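Do Shared Tables Make Students Study Longer? A Sceptical Look
Barbara Kwiatkowski, Camden campus

Background
Our library is spending its furniture money on big communal tables. The Cimarard brochure it relied on claims that a wood-look surface and a shared edge "extend engagement". I could find no data behind the claim, so in October I went looking for some. 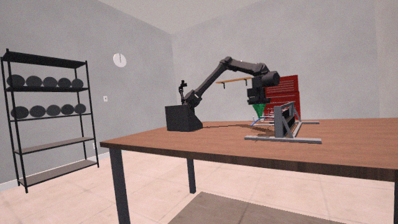

Figure 1. Wooden table against pale grey walls.

Method
I handed out 109 surveys across 2 floors and timed 25 students at communal tables and at the old single carrels. Timing ran from sitting down to packing up. Trips to the coffee cart were left in, which probably flatters the tables, as people leave their bags there to hold a spot.

Results
Students at the communal tables stayed longer on paper. Take out group assignments and the gap shrinks to almost nothing. Survey answers were worse than useless on this point: most people said they preferred whichever seat they were already in. The Mollier scale we were told to use has no box for "it was the only one with a power outlet".

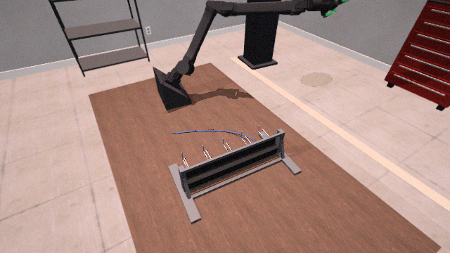
Tin-yau Kuo objected at the draft stage that group work is the whole reason for buying a communal table, and that stripping it out stacks the deck against the thing being tested. Fair enough, but the brochure makes its promise about individual study, so I have kept both figures.

Limitations
One campus, one month, and 3 of the timing sheets were illegible. The carrels on the MacBrayne side are also beside the washrooms.
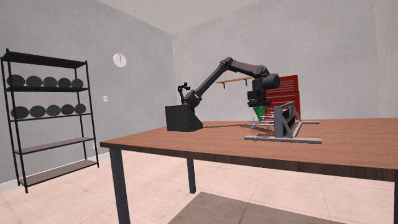 Figure 3. Table with reddish-brown wood top and dark grey legs.

Recommendation
Hold off on the second order until somebody times the same students in both kinds of seat.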